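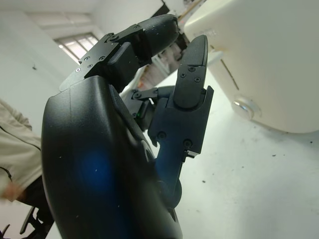 Trilter robotic hand, bought from Sukside in March
Two stars

I wanted to like it. Black shell, tidy finger joints, a soft blue glow in the palm that flatters the whole workshop. Setup took an afternoon and the Promum software behaved.

Then, 400 grips in, the bent finger stopped opening. No error, no change in colour, the glow as serene as ever. The manual promises a fault light. I'm still waiting to meet it.

Sukside wanted 496 for a new linkage. The hand cost 1,925. Keep your own fingers clear and the e-stop close.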